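# Does the Mug Change the Tea? (my project report, long version)

Okay, so this is the write-up for my sensory perception project. I handed in the short version with the tables already, and this is the one where I get to ramble a bit. Same project, more words!

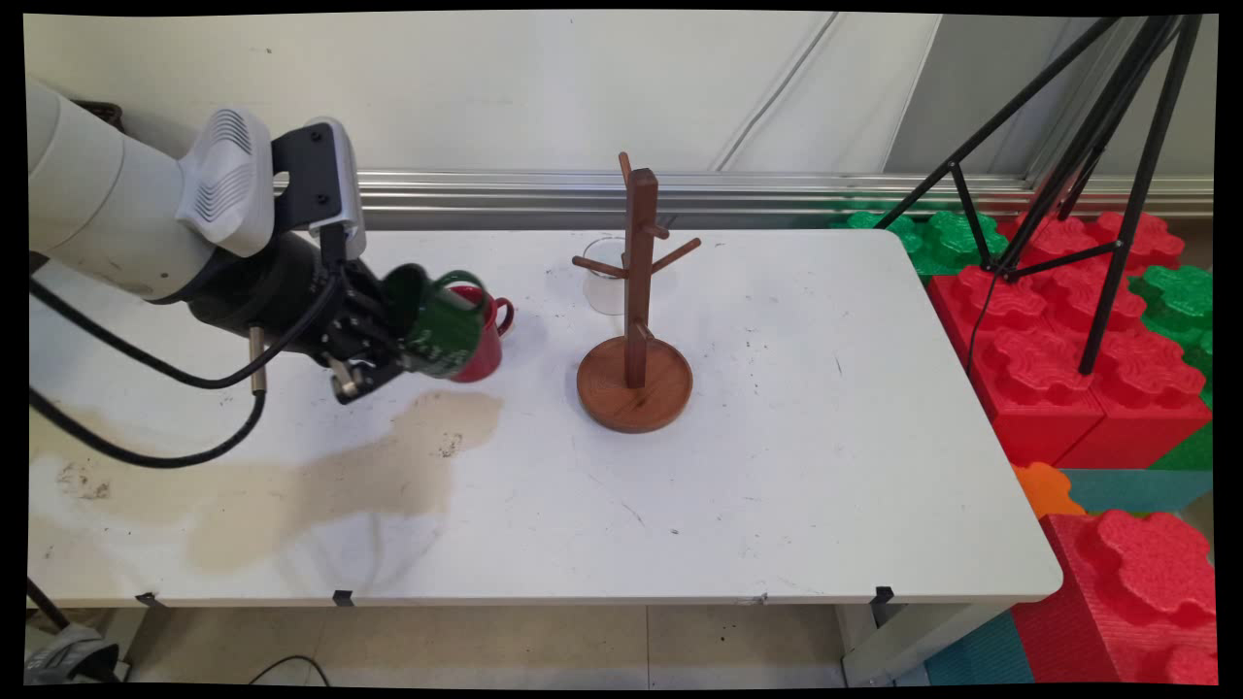

## Where the idea came from

My grandmother will only drink tea out of one cup. It's thin, it's white inside, and she says tea out of anything else "tastes like the cupboard." I always figured she was being fussy. Then in our intro perception class we read about how the color of a container can nudge what people say about the flavor inside it, and I thought, wait, maybe Grandma has a point?

So my question was pretty simple: if I pour the same tea into mugs of different colors, do people rate the sweetness and the strength differently? I had three partners in this, Lilla Antal, Wing-yan Chiang and Mathias Haslinger, and our advisor was Yolandi Lekota, who talked me out of about half of my original plan (thank you, it would have taken until summer).

The original plan had color AND thickness AND handle shape AND whether the mug was warmed first. Lilla drew it out as a grid and it filled the whole whiteboard. We went down to color only, and we picked red, green and white.

## What I expected

I wrote my guesses down in February so I couldn't cheat later:

- Red would make the tea seem sweeter, because red makes me think of fruit.
- Green would make it seem weaker, or maybe more "herbal."
- White would land somewhere in the middle.

Mathias guessed there would be no difference at all and wrote that on the same sheet in very large letters. Remember this, it comes back.

## Getting the tea right

This took way longer than the actual tasting did. You'd think making a lot of identical tea would be easy, but black tea keeps changing while it sits there. Our first test batch was made in two pots, and I could tell them apart with my eyes closed. Not great when the entire point is that every mug has the same thing in it!

Here's what we ended up doing:

1. Brew one big batch as a concentrate, with the bags out after five minutes.
2. Strain it into an insulated jug.
3. Top it up with hot water and stir for a full minute.
4. Add the sugar to the jug and never to the mugs.
5. Check the temperature before each pour, and don't serve it above 140 degrees Fahrenheit.
6. Pour 90 milliliters per mug.

The temperature rule came from Yolandi, who pointed out that people can't taste much of anything if they've just burned their tongue. Fair. We also gave everybody plain crackers and water between mugs. Wing-yan bought the crackers, and the first box had salt on them, so we had to go back to the store.

## The tasting sessions

We ran everything in the common room at Stamlow House, which has good windows and a terrible fridge that hums. We ended up with 44 tasters, mostly people from our building plus a few from the Clisden side of campus who heard there was free tea. I'd hoped for 200. I really did put 200 in my proposal, and Yolandi wrote "ha" next to it in pencil.

Each person tasted from all three colors, one mug at a time, and marked sweetness and strength on a paper line. One end said "not at all" and the other end said "extremely." Afterward we measured where the mark was with a ruler. I did the first stack by myself and my eyes were crossing by the end, so we split the rest up and then swapped stacks to check each other.

The order of the colors got shuffled for every taster. This matters a lot! The first tea of the day always seems strongest, and if red had gone first every time, I would have "discovered" something about red that was really about going first. Wing-yan made the order cards and kept them in an envelope so that I couldn't peek while pouring.

We told people the study was about "judging hot drinks," and at the end we told them what it was really about. Almost everyone was nice about it. A guy named Miklós Pálfi said he'd known since the second mug, and when I looked at his sheet he had put all three marks in exactly the same spot. We kept his sheet in, because we hadn't made any rule for leaving people out, and making one up afterward felt wrong.

## What happened

Sweetness: red came out a little sweeter than white on average, and green was about the same as white. That sounds like I was right, and I did a small dance in the hallway. Then we ran the actual test on the numbers and the difference was well inside what you'd get from people just being wobbly with a pencil. So I can't claim it.

Strength: nothing. The three averages were so close together that my bar chart looked like I'd copied and pasted the same bar. Mathias was unbearable for the whole afternoon.

The comments were more fun than the numbers. We left a blank line on each sheet, and people wrote stuff like "tastes like my aunt's," "slightly metal?" and "more fruity than the last one" (it was the same jug). A lot of the fruity comments were for red, but we never planned to count comments, so I'm only mentioning it as something to look at next time.

## Things I'd do differently

The mugs! I should have bought one set from one maker in every color. I got ours from the Chamoun thrift store and from people's kitchens, and even though I tried to match the size, some had thicker rims than others. If a rim feels different on your lip, that could change the rating all by itself, and my results can't tell those two things apart. Lilla brought this up in the first week and I said it would be fine. Lilla, you were right.

The lighting was also all over the place. Our late sessions ran after sunset and the lamps in that room are super yellow, so the white mugs looked kind of cream. I'd stick to mornings if I did it over.

And the tea was probably too sweet to start with. If everyone's marks are already bunched up near the "extremely" end, there's not much space left for a color to push them anywhere. Half the sugar would have been smarter. We used the Murico breakfast blend since the dining hall let us have a case of it, and it's pretty mild, so the sugar kind of took over.

## What's next

Yolandi says there's room for a follow-up in the fall if I can get matching mugs and more people. I'd like to try cocoa, since people seem to have stronger feelings about cocoa. Wing-yan wants to do cold drinks in glasses so the rim problem goes away, and she's already started on the order cards.

I called my grandmother to tell her the results. She listened to the whole thing, asked what brand of tea it was, and then told me we should have used loose leaf.

The rating sheets are in the gray binder in the project room if anybody wants to check my ruler work. Please put them back in order!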